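Project report, September 2019
Course project: Can a machine put things away yet?

## 1. Why we picked this topic

Every few months a company puts out a video of a robot tidying a home, and people share it as if the problem were solved. Our group didn't believe it. We wanted to know if a machine with two arms can do one dull office chore: open a low cabinet, reach in and deal with what is on the shelf. A ten-year-old can do that without being shown.

We called the project Hutsuliak. The budget was $300, so we built nothing ourselves and spent our time on watching, reading and arguing.

The cabinet has a plain wooden top with a seam in it. Nothing was kept on the top, so the machine had only the part below to worry about. 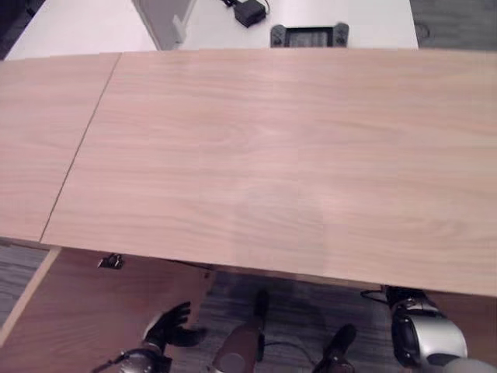 ## 2. What makes the chore hard

We started with a list of things a person does at a cabinet without thinking. It got long fast. You find the door edge by feel. You shift your feet so the door doesn't hit your shins. You duck your hand under the top and still know where your knuckles are.

The hand is the part the ads like to show. We think it gets too much credit. Fingers that look like ours don't have to feel like ours, and a good shape is no use if the wrist can't get to the right place.
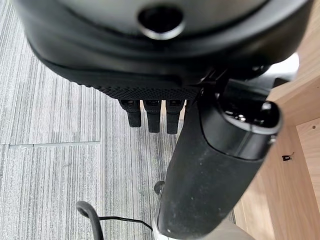
*Figure 2. Robot hand with the fingers pointing down, carpet below and the wooden furniture at right.*

We also looked at two made-up-sounding terms from sales material, "home ready" and "shop ready." Neither came with a test we could repeat. Our own test was simple: would you leave it alone in a room with your stuff? All 6 of us said no.

## 3. Reaching under a top

Low storage is where we expected trouble. The top hides the shelf from above, and the arm has to work in the gap. A person would crouch and look. For a machine that looks down from head height, a lot of the job takes place out of sight. 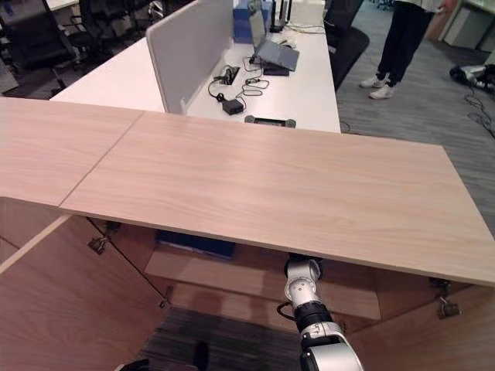 *Figure 3. Arm up against the underside of the top. A dark blue box is on the shelf inside.*

Space costs money too. Most shop stockrooms we know are tighter than this room. At the Altmont store where one of us works weekends, the lowest shelves are 80 cm from the wall behind you. We don't see how a body with two arms and a bunch of cables turns around in there.

## 4. Picking things up

Boxes should be the easy case, with flat sides and square corners. Even so, a box that sits partly under the edge of the top leaves few good ways in. The hand has to come from the front and low, and the open door takes up room on one side.

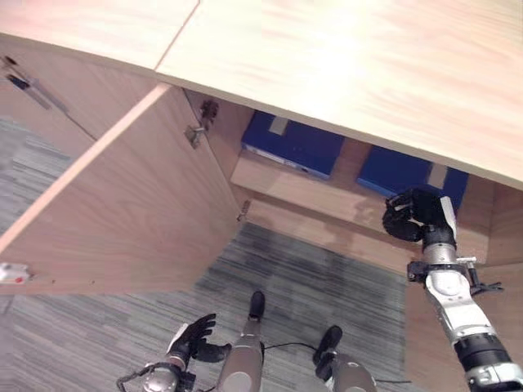
Getting a hand close to a box is also only one piece of the chore. Someone still has to decide which box, where it goes and what to do if it slips. We would want to see all of that done many times in a row, with different furniture, before using the word "works."

## 5. Where we ended up

Our answer for now is no for homes, and maybe for shops that are willing to rebuild their shelves. We could be wrong about how fast this moves. In March our first draft said "never," and we took that out.

If another group picks this up, we suggest timing a person and a machine on the same cabinet. We ran out of weeks to do it.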